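Skavuldale will play its next two home matches without visiting supporters, the league's disciplinary panel has ruled.
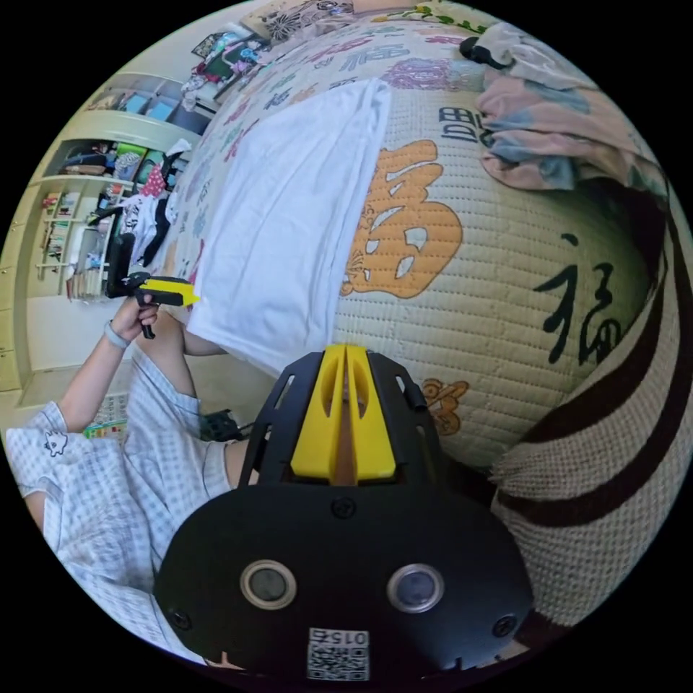 Segundo Echeverri

The decision follows disorder at the Cárdenas Ground, where 3608 people watched the 2-2 draw with Gesetti. Police made six arrests. The club, founded in 1873, has accepted the ruling and will refund tickets already sold.

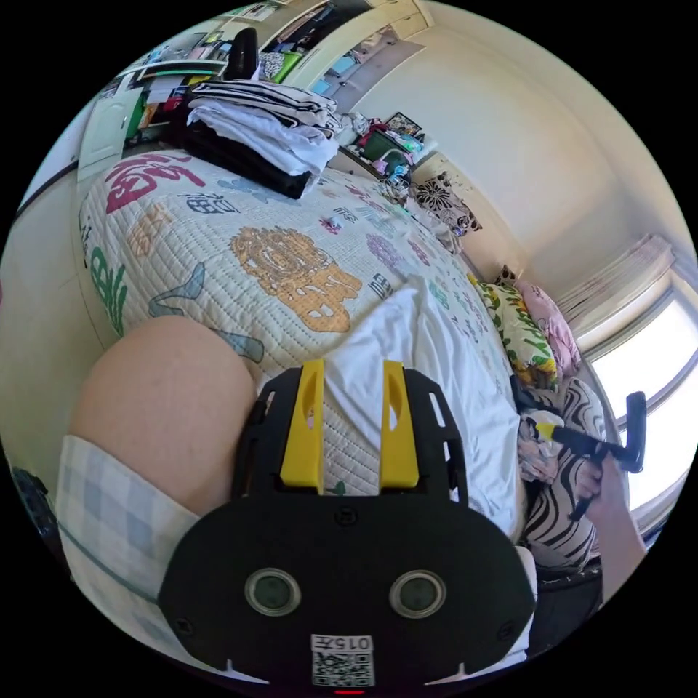

It must also submit a revised stewarding plan before the new season opens in September.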